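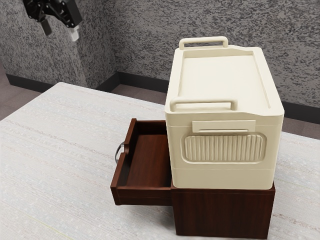 3.2 Household plots and the sale of surplus

Smallholders in the Covatberg district kept grain and potatoes mainly for their own use, and sold only what was left after the September harvest. The parish returns list 306 holdings, of which 281 reported at least one cow. Sheep were less common and were kept mostly on the upper pastures toward Bandberg, where the soil was too thin for oats. Plot size is not given in the returns and was taken from the Plalline tithe survey, following the method of Section 2. 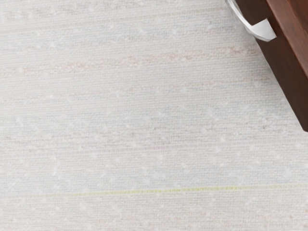
Sales were small and irregular. Potatoes moved by cart to Bandberg in years of good yield, and in poor years the flow was reversed. Of the holdings with livestock, 53 sold butter outside the parish, in most cases to a single dealer. Wage work in the quarries covered the shortfall for the rest (Figure 3).

Figure 3. Share of household income from farm sales and quarry wages, by plot size, Covatberg district.

The relation between plot size and sales is weak below two acres and becomes clearer above that level. Blight years were left out of the estimate, as the returns for those years are incomplete. Including them lowers the share of farm sales in every size class but does not change the order of the classes.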